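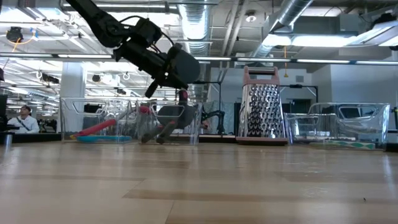 I've been putting off writing about the silent week because every time I sat down to do it I ended up making toast instead, and I think I've finally worked out that the toast was part of the story.

For anyone new, I signed up last winter for a retreat at Hinrichs, the old guesthouse up past the dam, and it was a proper one, with no phones, no books and no chatting over the washing up. I'd been meditating on and off for years (more off than on, if I'm telling the truth) and I had a fairly grand idea of what was going to happen to me up there. I pictured myself coming down the hill lighter, kinder, a person who let other drivers merge.

What I did for the first two days was compose emails in my head. Long ones! I wrote a complete letter to the council about the footpath, with paragraphs. I replanned the back garden. I had an argument with someone I haven't seen since high school and lost it, which seemed very unfair given I was supplying both sides. Every so often the bell would go and I'd realise I hadn't noticed a single breath in forty minutes, and then I'd get cross with myself, and the crossness would carry me nicely through to lunch.

Somewhere in there I stopped being cross. I'd love to tell you it was a breakthrough, but it was more like getting tired of holding a heavy bag and putting it down without deciding to. I was walking the gravel loop behind the main building, the one that goes past the water tanks, and I noticed that my shoulders were down around where shoulders are meant to live. There was frost in the grass still. I could smell somebody's porridge. I stood there like a bit of a goose for quite a while.

Then of course I spent the entire next day trying to get it back, and had a rotten time.

The teacher up there talked one evening about what she called visiting and living. You can visit a calm place, she said, and it's a lovely thing to do, but most of us live in the kitchen with the bills on the bench, and that's where the practice has to be able to stand up. I wrote it down the minute I was allowed a pen again. I've had it stuck inside the pantry door ever since and I read it most mornings while looking for the Vegemite.

So this is where the toast comes in. When I got home I had very ambitious plans about sitting for an hour at dawn, and I bought the Wudia cushion that everyone recommends, in the plum colour, and I lasted 3 days. The cushion is gorgeous and the cat adores it. What I've kept up, to my own surprise, is something much smaller. I make the toast and I don't do anything else while I make it. I don't check messages or wipe down the stove. I stand there and feel my feet on the lino, and I wait. Some mornings I'm wild with impatience by the time it pops, and some mornings it's the nicest part of the day.

I tried keeping count for a while with Rilluvard, the app with the little green pebble. It told me in February that I'd reached 3,045 mindful minutes, and I was so chuffed that I kept going purely to see the number climb. I got to 3,282 before I caught myself leaving the timer running while I brought the washing in. I've taken it off my phone. No hard feelings towards the pebble, and if it helps you then please use it, but I was turning into someone who was competing with herself at being peaceful, and I didn't much like her.

A few of you have asked whether the retreat was worth the money. I don't know how to answer that sensibly. I came home and was snappish within the hour over a parking spot. I also rang my sister that week and listened to her, all the way through, without waiting for my turn, and she asked me at the end if I was feeling all right. I'd pay a fair bit for that phone call.

If you're thinking of going, take warmer socks than you reckon you'll need and a cardigan with pockets, as you won't know what to do with your hands. The 19 of us who were there all had the same shuffle by the third morning. And book your lift home for the afternoon, so you're not racing off straight after breakfast.

I'm hoping to do the weekend version at Stistach in the spring, which is closer and allows talking at dinner. I'll let you know how I go. In the meantime the bread's nearly finished and I'd better get down to the shops before they close at five.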